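Sunday, July 22, 2018
Gonach workshop, escape of water claims, notes cont.

In early to get the wording comparison done before the phones start. Not finished.

Skundard policy: escape of water covered, but the slow leak exclusion is in a different section from the main clause. Easy to miss. Le Roux have it all on one page, much better. Should copy their layout for our checklist.

Excess still the thing people get wrong. Skundard standard is 100, water claims are higher, and it's only on the schedule, not in the booklet. Put that at the top of the sheet in bold.

Trace and access - check if limit is per claim or per year. Okby wording says "any one period" which could be read both ways. Emailed them in February, no reply. Chase.

Unoccupied clause: 48 hours for turning the water off at the main in winter, Le Roux only. Others just say "reasonable care". Not much use to anyone.

Test run of the claim form: took 15 minutes, too long. Four questions ask for the same adress. Cut to one. Also the "date of discovery" box won't take a date before the policy start, which breaks it for anybody who has switched insurer. Bug logged.

Sinks and worktops: are they buildings or contents? Skundard and Okby say buildings if fixed. Plates etc always contents. Matching items is seperate, see old notes.
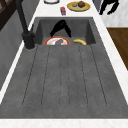

Stone sink and grooved drainboard, plate in basin (render).

Still to do
- Okby, chase again
- redo excess line on sheet
- ask Gonach desk for last year's rejected claims, slow leak ones only
- form retest once the address thing is fixed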